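3.2 Das Karo im Wohnraum

Kaum ein Muster hat sich im Haushalt so zäh gehalten wie das einfache Linienkaro, und kaum eines ist so dankbar zu untersuchen! Für die Teilstudie Drestby haben wir Musterbücher, Versandkataloge und Gespräche mit früheren Beschäftigten der Weberei Wattimena ausgewertet. Besonders interessierte uns, wie helle Linien auf farbigem Grund zwischen Küche, Esszimmer und Bad wandern, mal als Gewebe, mal als Druck, mal als Fliese.
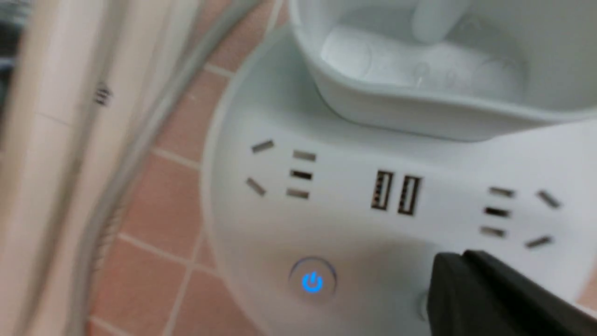 Sekar Ngau

Am ergiebigsten waren die Musterbücher. Wattimena führte das Linienkaro zunächst in Blau und nahm die rosafarbenen Varianten erst auf, als der Großhändler Brarkier danach fragte. Die Korrespondenz dazu ist wunderbar detailreich: Über die Breite der weißen Linie wurde einen ganzen November lang gestritten, mit beigelegten Stoffproben und Randnotizen in drei Handschriften. Am Ende einigte man sich auf 2 mm, und genau diese Breite taucht später in den Katalogen von Flevico wieder auf. 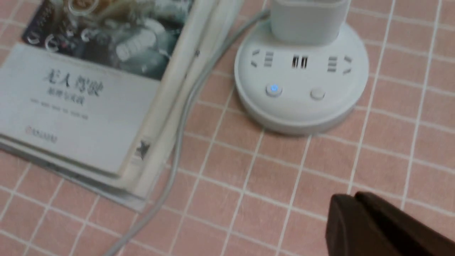 Dort allerdings unter anderem Namen, was die Zuordnung anfangs erschwerte. Italo Dal Bello hat die Bestellnummern beider Häuser abgeglichen und konnte 700 Einträge eindeutig verbinden. Zehn davon betreffen Lachs- und Altrosatöne, eine kleine Gruppe also, an der sich der Wechsel vom gewebten zum gedruckten Karo aber sehr schön verfolgen lässt.

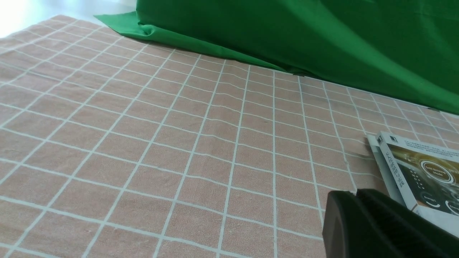
Abb. 2: Karierte Tischdecke in gedecktem Rosa mit dünnen weißen Linien.

Aufschlussreich ist das Verhalten des Musters im Gebrauch. Ein Linienraster verrät jede Unebenheit: Wo der Stoff Wellen schlägt, weichen die Linien aus, und das Auge bemerkt es sofort. Mehrere Gesprächspartnerinnen erzählten, dass sie karierte Decken gerade deshalb sorgfältiger auflegten als einfarbige. Eine hatte dafür sogar ein eigenes Lineal in der Besteckschublade (vgl. Abschnitt 4.1).

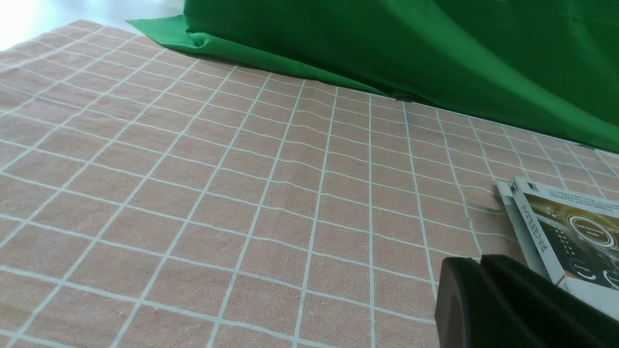 Abb. 3: Weißes Linienraster auf pfirsichrosa Grund; leichte Falten lenken die Linien ab. Dahinter grüner Stoff.

Für die Datierung der Drucke ziehen wir im Folgenden die Webkanten und die Lieferscheine von Brarkier heran.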